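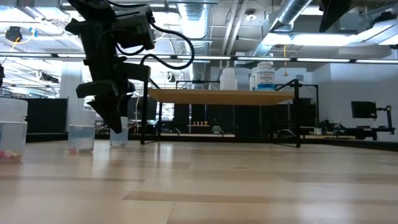
By Baptiste Maillard
Thursday, June 2, 2022

Vumell Town have signed striker Cao on a two-year deal, ending a chase that has dragged on since the winter and leaving supporters to wonder what exactly they have been waiting for.

The 29-year-old joins from Skokari, where he made 188 appearances and, by the club's own count, scored 50 goals. That is a decent return on paper. It looks thinner once you take out the penalties, and thinner again when you look at last season, in which he scored 2 goals in the league and was dropped for the final month.

Vumell called him "a proven goalscorer at this level" in a statement released in the morning. The statement did not say which level was meant. Skokari finished the season one division below their new rivals, and Cao has never started a match in the top flight.

No fee was announced. Skokari said they were "very satisfied" with the terms, and selling clubs do not often say that about a player they wanted to keep.

Manager Eron, who has been in charge for less than a year and has already used seven different forwards, said the new man would give his side "something different".

"He works hard, he wants the ball, he's good around the dressing room," Eron said. "People look at the goals, but there is more to it than goals."

There may be, although Vumell scored fewer than any other team in the division last season and stayed up only on the last day, thanks to a draw and a result elsewhere. Goals would seem a fair place to start.

The club has been here before. Two summers ago it brought in a pair of strikers with much the same fanfare, and both were gone by the following spring. Last June it promised a "new approach to recruitment", based on younger players and proper scouting. Cao will turn 30 before Christmas and was first offered to the club by his agent, according to two people with knowledge of the talks.

Fitness is another question. Cao missed nine matches with a hamstring problem in the autumn and came back too early, by his own admission. He passed a medical on Tuesday. Vumell would not say whether the contract includes any clause tied to appearances.

The player himself sounded happy enough. "I had other offers, but this was the one I wanted," he said. "I know what people think about last season. I'll have to change their minds on the pitch."

He did not name the other clubs.

Supporters are also being asked to pay more to find out how he gets on. The cheapest adult season ticket in the main stand has gone up to 429, a rise the club put down to running costs when it was announced last week. A request for a breakdown of those costs has not been answered.

Cao will wear the number nine shirt, which has had four owners in three seasons. He is expected to join his team-mates when pre-season training begins later in June, with a first friendly against his old club to be confirmed.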